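Camamthorpe Evening Course: How Glass Is Made and Why It Breaks
Handout 4, Heat and Stress

Last time we got as far as the furnace, and I promised we'd get to the really good part, cooling! Glass has no single freezing point. It just gets thicker and slower as the temperature drops, like honey in a cold kitchen, until it's stiff enough to call a solid.

Why thick tumblers crack
Pour boiling water into a cold glass and the inside wall swells first. The outside hasn't heard the news yet, so it gets pulled apart, and glass is terrible at being pulled (squeeze it and it's wonderfully strong). A thick wall makes the difference in temperature bigger, so the sturdy-looking tumbler is often the one that goes.

Annealing
Fresh glass has the same trouble in reverse. The skin cools before the middle and stress gets locked in. The cure is a slow, even cool-down in an oven called a lehr. Our practice batch, the Uvora set, is held at 563 °C for 20 minutes and then brought down gently. Please copy the curve from the board, you'll want it for the worksheet.

Words to know
Lehr: the annealing oven
Strain point: below this, stress can't relax any more
Thermal shock: sudden stress from uneven heating

Everyday glass and wood
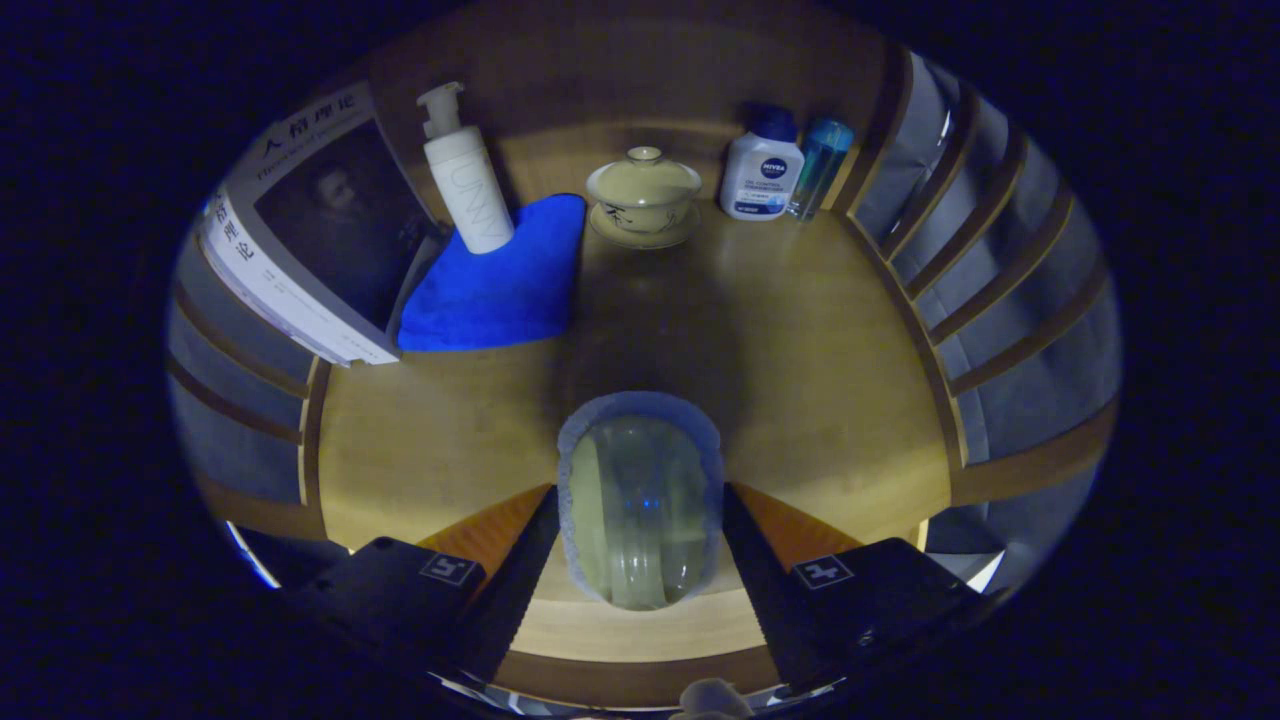
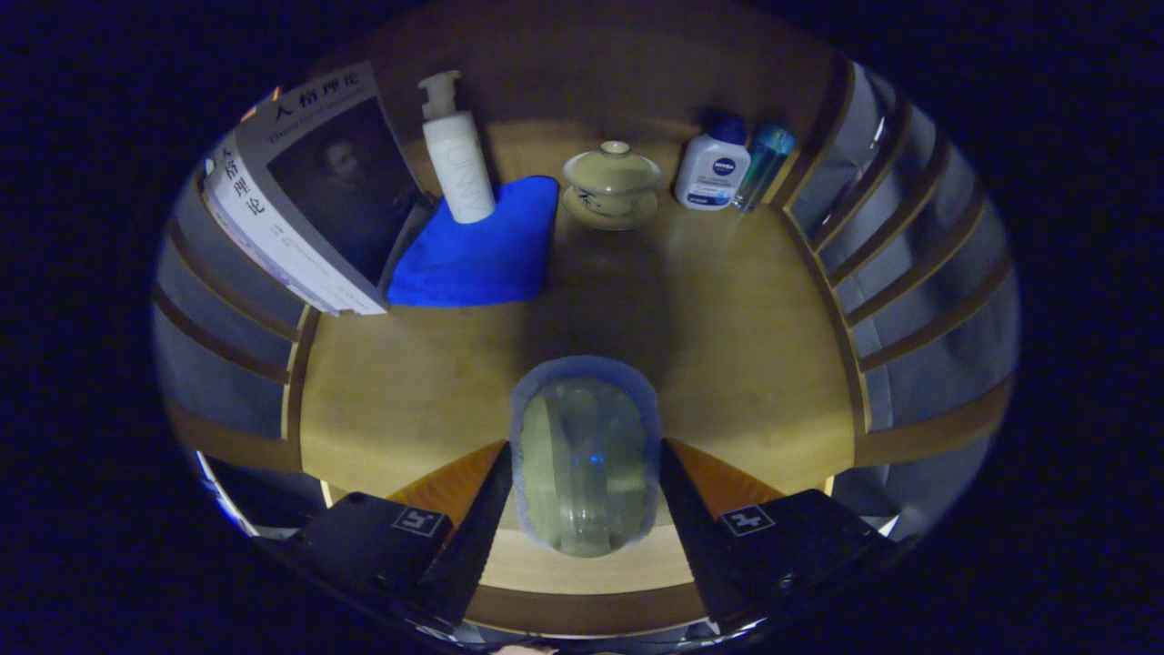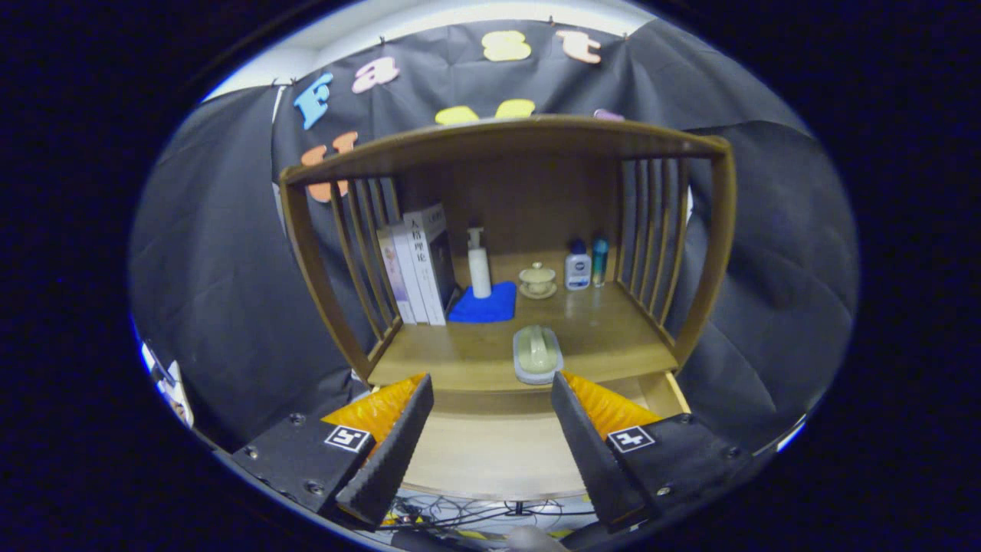

For next time
Read pages 145 to 158 in the course reader, the chapter on tempering. It's my favorite in the whole book, and the bit on exploding drops is worth reading twice. Then do worksheet problems 1 to 6 (skip 4, the units are wrong). We start with the Boltitz samples, so bring safety glasses.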